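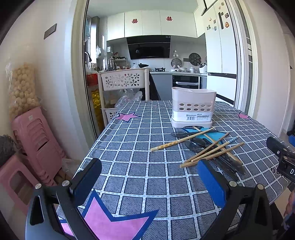

A pink star on a checkered tablecloth.

The Dinner Cure

Eat together, we're told, and the kids will be fine. I'd like to see the math.

The flyer came home in a backpack in June, folded around a permission slip. It said that children who eat dinner with their families get better grades, stay out of trouble and grow up to like vegetables. At the bottom was a code you could scan for a discount on Drinero, an app that sends you a question to ask over the pasta every night at 6:15. The first month was free.

I have nothing against dinner. I grew up in a house where everyone sat down at the same time, and most nights it was pleasant enough, and my brother still flunked chemistry. What bothers me is the way a meal has been turned into a treatment, with a dose (five nights a week, usually) and a list of conditions it is supposed to prevent.

The claim has been around for decades and it has a real basis. Families who report eating together often do tend to report other good things. The trouble starts with the word "tend." Who gets to eat at six? People whose shifts end at five. People with one job. People whose commute doesn't involve two buses. If you lined up families by how steady their hours are, I suspect you would get something very close to the same list, and you could leave the food out of it.

Carter Tremblay has spent a good part of his career reading this kind of study, first as a school counselor and then as a researcher at Chisholm, a small policy shop that mostly works on child care. He was patient with me on the phone, up to a point.

"You ask a parent how many times they ate together last week," he said. "They know what the right answer is. Everybody knows. It's like the dentist asking if you floss."

Tremblay once helped run a survey of 257 households in Stuvilov, the mill town where he used to work. Parents and teenagers filled out separate forms. The parents remembered a lot more dinners than the teenagers did. When his team called back to ask about the gap, it came out that the two groups meant different things by the word. For some parents, it counted if everyone was in the house and there was food. For some of the kids, it only counted if nobody left early for practice.

I asked him which group was right. He said he'd stopped asking that question years ago, and would I like to hear about the call-back forms. I did not especially want to hear about the call-back forms, but I have nine pages of notes on them.
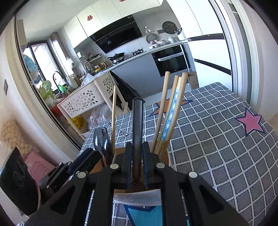 None of this has slowed down the people selling dinner. Drinero has competition from Drornent, a box service that mails out four recipes and a deck of conversation cards for 45 dollars a month. I tried it. The cards asked my daughter to name a time she felt brave. She said "now," and asked to be excused. The recipes were fine, a little heavy on the lentils. Each one promised to be on the table in 40 minutes, a number that seems to assume the onions chop themselves.

A spokeswoman for Drornent told me that customers "report feeling more connected." I asked whether they had been compared with anyone, say a group of people who got 45 dollars and no lentils. She said she would look into it. I followed up twice. I'm told there is a white paper on the way.

The defense I hear most often, from friends more than from companies, is that it can't hurt. Even if the grades don't budge, what's the harm in sitting down together? I think there is some. I have talked to a night nurse who cried in her car over a parenting column. I have talked to a father who sees his sons every morning from five-thirty to seven, makes them eggs, drives them in, and was told by a school newsletter that he was missing the most important hour of the day. He is there for ninety minutes. They just happen to be the wrong ninety minutes.

Tremblay's view is that if there is anything in the dinner effect, it's probably just time: a predictable stretch when an adult is around and isn't in a hurry. It could be breakfast. It could be a car ride. He would like to see somebody test that properly, and he doubts anyone will pay for it, as there isn't much to sell at the end.

The school, meanwhile, has sent a second flyer. It has a chart to hang on the refrigerator, with a box to check for each dinner, and a drawing for families who turn in a full sheet. The prize is a year of Drinero. We are two boxes short, and my daughter has suggested that we lie.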